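Stop decanting everything

Posted 14 June 2018 by Margit Sjögren

Quick one because I have a train to catch and I'm cross.

Went to see my sister's new kitchen. Lovely kitchen. Every single thing in it lives in a clear jar with a white label. Flour, rice, lentils, fine. But also the vitamins. Also the cough syrup. Also something she thought was baking soda and I thought was citric acid, and we both had to lick a finger to find out. Two grown women.

I blame the magazines. And the shops, obviously. Ljungberg will sell you a set of matching jars for 213 kronor, and the set is always one jar short of what you need, so you go back.

My point is that packaging is information. The ugly box tells you the date, the dose, how much water, whether it has nuts in it. Somebody sat in an office and worked out what had to go on there. You tip it in a jar and throw all that in the recycling. Then in August you have a guest with an allergy and you're standing there guessing.

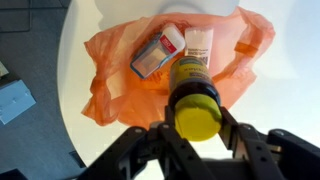

And color! People sneer at loud packaging but I can find my things half asleep. Red tin, coffee. Green box, the tea Borghild gave me. I don't read labels at six in the morning and niether do you. A shelf of identical jars makes you read every one, every time, with your glasses on.

Borghild Lindqvist wrote to me after the last column to say jars keep the moths out. True. I have had moths. So put the bag inside the jar, whole bag, label facing out. Looks terrible. Works.

Keir Menzies says I'm just untidy and have made a philosophy of it. Possibly. He has 3 drawers of spices in alphabetical order and couldn't tell me how old any of them were. The cumin smelled of cupboard.

Medicine is where I get properly angry though. Keep it in what it came in. Please. With the leaflet, even if the leaflet is the size of a bedsheet and wont fold back up. My sister has moved hers back already, after a phone call, quite a long one.

Train. More on the bathroom cabinet next time.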